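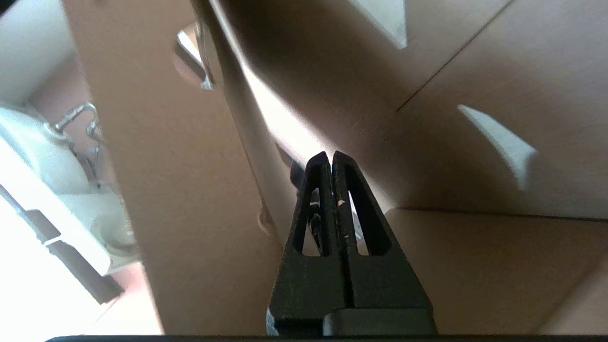

Figure 4. Wrist view with the fingers closed among the cardboard panels, box task, Uvdale open day. Light enters through the cutouts in the board.

4.2 Box task under open-day conditions

The second station at the Uvdale open day ran the box task described in Section 3. The arm had to bring the closed gripper in among the panels of an open cardboard box, open the fingers, take hold of one object and withdraw without moving the box off its mark. The station ran on Friday from late morning until the doors closed. Sheldon Fortin operated the arm and Tamsin Benavides kept the log. Visitors stood behind a rope and were free to ask for a different box between trials.

We report 24 trials. Lighting was left as the hall provided it. In the laboratory at Trostholm the same task is run under fixed lamps with the blinds down, and the detector had been tuned on images from that room only. Figure 4 gives an idea of the difference. The light comes mainly from the left, the wall and fittings on that side are washed out, and the cutouts in the cardboard show as bright patches against the brown. The fingers themselves stay dark and are easy to separate from the board. The dark object behind and to the left of the fingertips is much less so, and part of it can be seen only through the slot in the left finger.

Of the 24 trials, 21 ended with the object outside the box and the box on its mark. The remaining three failed in the same way. The detector took a handle hole for a pale object, the planner placed a grasp on it, and the fingers closed on nothing. No trial was stopped by the operator for contact with the cardboard, although light contact with a flap was logged in 10 trials. We did not treat this as failure. The flaps give way easily and the force limit at the wrist was not reached.

Two changes were made after the visit. First, candidate regions that are brighter than a set level and enclosed on all sides by cardboard are now dropped before grasp planning. Second, the exposure of the wrist camera is set from the middle of the view, where the fingertips lie, and the left and right margins are ignored. Isabelle Sawatzky reran the logged images with both changes in place, and the handle holes were no longer proposed in any of the three failed trials. This is a check on recorded images and does not show that the grasps would have succeeded.

The open slots in the fingers were chosen to save weight (Lavoie finger set, Section 2.3). Their use as a sight line to objects behind the gripper was not planned. The tracker treats the whole finger outline as masked, so whatever shows through the slots is at present thrown away. Jocelyn Lemieux has suggested masking the solid parts alone. The cost is a mask that must be redrawn whenever the fingers are changed, and we have not yet tested it.

The trial count is small and the boxes were picked by visitors, so the results should not be set beside those in Table 2. A longer run in the same hall is planned for July.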